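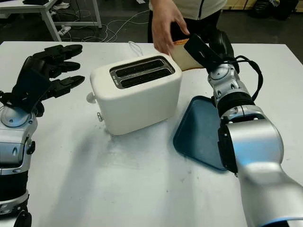 White two-slot toaster, slice outside it

Edia list, re: toaster for the Tisemden kitchen

> The Pliltia is worth the extra. Two slots, even browning, and hardly a crumb
> on the table after 112 slices.

Hardly a crumb? I'd like to see that table. Every toaster I've owned drops them, and a white top shows the lot.
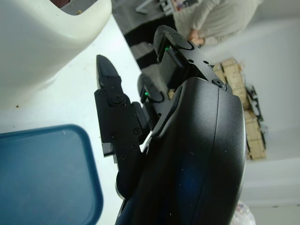

I'm not sold on the browning claim either - which bread, which setting? My old Rojanasak did fine for 9 years. Before we order, could someone post the price?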